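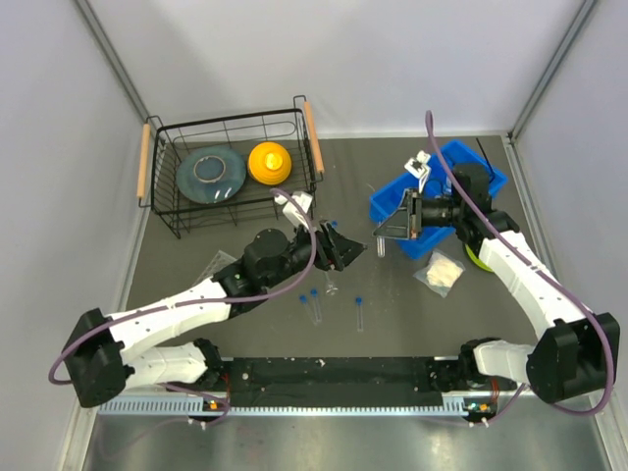 Figure 4.1 A plate and a bowl in a wire basket with wooden handles, with a blue plastic tray to the right.

Category: Consumer Studies / Household Goods and Claims

Chapter 4
What Does "Durable" Mean?

Turn over almost any plate sold in the last few years and you will find words on the base. Some of them tell you where it was made. Some tell you how to wash it. A growing number tell you how to feel about it: lasting, tough, made for life. This chapter is concerned with that third group of words, and with how little is usually needed before a firm may print them.

Durability sounds like a plain fact. A thing lasts or it breaks. Once we try to measure it, though, the fact becomes slippery. A plate can be chipped and still hold a meal. It can be whole and so badly scratched that its owner puts it at the back of the cupboard. Glaze can wear thin in the middle, where the knife goes, while the rim looks as good as the day it was bought. Which of these counts as the end of the plate's life? The seller will have one answer and the buyer another, and the label rarely says which of them was used.

Take the case of Amisine, a maker of mid-priced tableware that we shall follow through the first half of this chapter. Its stoneware range was sold with the promise of "1000 washes without change". Students tend to accept this figure at once. It is large, it is round, and it sounds as though somebody stood by a dishwasher for a very long time. The small print in the trade leaflet says that the plates were washed at 65 degrees, singly, with nothing touching them. Few kitchens work like that. Plates at home are stacked, knocked against pans, dropped the last inch into the rack and dragged out again by the person in a hurry. The test answered a question, but it was a narrow one, and the words on the box made it look wide.

Notice too the phrase "without change". Change in what? Amisine looked at colour, and compared the plates with a printed card under a lamp. Weight was not recorded. Nor was the strength of the rim, where most damage begins. A plate could have lost half its resistance to knocks and still passed.

Surveys are often brought in to fill the gap, and they deserve the same cold eye. The rival brand Jirnix told shops that 95 per cent of its customers were "happy with how long their dishes last". The question had been put to people who had registered their purchase online, most of them within weeks of buying. It would be odd if they were unhappy. A survey of this kind measures the pleasure of new crockery – a real thing, but a different one.

Older goods are used as evidence in another way. We have all heard that things were better made in the past, and someone can usually produce a bowl bought in 1980 to prove it. The bowl proves that one bowl survived. The ones that broke were thrown away and cannot be brought to the table to argue the other side. Statisticians call this survivorship bias, and it runs through nearly every conversation about quality, from boots to bridges. The older bowl may well be better. We simply can't tell from looking at it.

None of this means that all tests are worthless. The Savchuk method, which we come to in section 4.3, has plates stacked, soiled and handled by people who have not been told what is being studied. It is slow and costly, and its results are dull to read. It also has weak points of its own, chiefly that people handle things more gently in a building that isn't their home. Section 4.4 looks at the Nallis scale, which tries to sort wear into grades, and asks whether two judges given the same plate would agree on the grade. Often they do not.

Before reading on, find one item in your own kitchen that makes a claim about how long it will last. Copy the claim down exactly as printed. Then write beside it what would have to happen for the claim to be false. If you cannot think of anything, keep the note, as you will need it for the exercise at the end of section 4.2.

Key terms in this chapter: durability, service life, wear, test conditions, survivorship bias, grading scale.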